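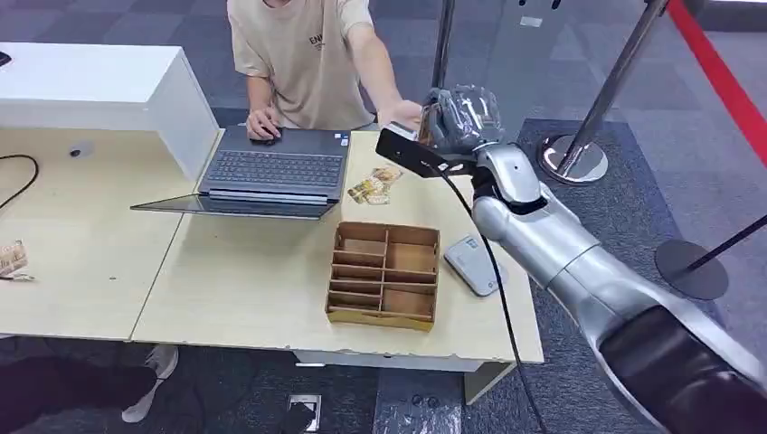

According to Brigitta Gisler, the arm should never have been sent back to the scanner after the first missed grip, and operators ought to have been told as much in writing. Her remark was accepted. The procedure that follows replaces the October instructions for the Nevetti counter robot.

How to respond when the arm stalls at the counter

1. Say "hold" clearly and take your hands off the desk on the robot's side.

2. Press the stop button. Do not use the laptop to stop the arm – the command waits behind any motion already queued.

3. Leave any object in the gripper where it is. A stalled grip can release without warning.

4. Write down the fault code. Code 8 means the grip force was outside its limit, and code 6 means the wrist cable was under tension.
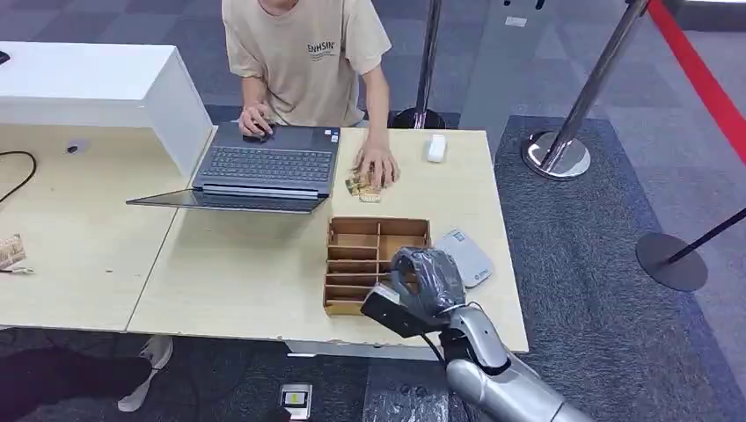
Nevetti Operator Bulletin, Issue 100

5. For code 8, check the plastic covering on the fingers. Folds that gather at the fingertips can catch on the dividers of a cardboard tray. Smooth the covering or replace it with the arm powered off.

6. For code 6, follow the cable by eye from the wrist to the forearm and free any loop before restarting.

7. Restart at reduced speed, with the tray cleared of cash.
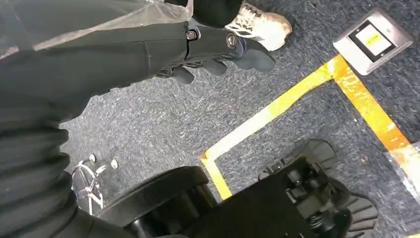

The base must also be checked before work resumes. Look for feet, bags and cables near the wheels, and confirm that both arms are clear of the floor. If the fault returns, leave the robot switched off and report it to Balthasar Camenzind.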